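Tedeck arms: grip fault or bad config?

Grudbridge
Two arms, one sponge, both holding. The right side dropped into a fault after 4 minutes and wouldn't release. Log says overcurrent, code 818. Vendor says "normal wear." I don't buy it.
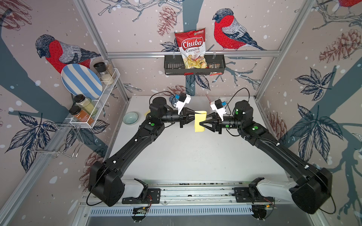
Both grippers on the sponge.

higuchi
Wear on what? How many cycles does it have?

Grudbridge
About 700. They quote way more than that. Same job with a second sponge on the table:
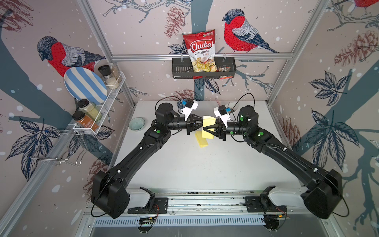
Asuka Takagi
My bet is your current limit. Two arms squeezing one soft thing will fight each other all day. Did you drop it to 400?

Grudbridge
Tried that. Then it lets go early. Moved on to folded yellow paper, fingers open.

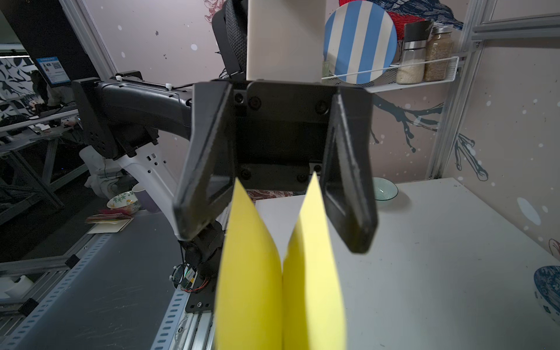 nakville
Paper proves nothing. There's no load on it. And what scares me is the not letting go. Where's your e-stop?

Grudbridge
Within reach. It cut power fine, but the fingers stayed shut until I backed them off by hand.

higuchi
So it fails closed and they call that wear. Sure. Post the wrist cabling. 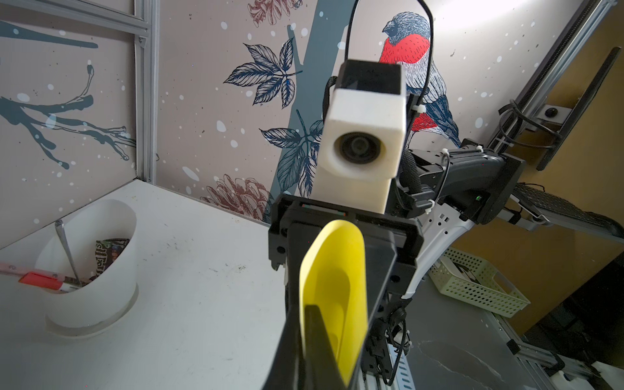
1 min read · 9 replies

Asuka Takagi
Still say config. Swap the left and right settings files before you send anything back.

nakville
Swap the cables too. I wouldn't run it until then.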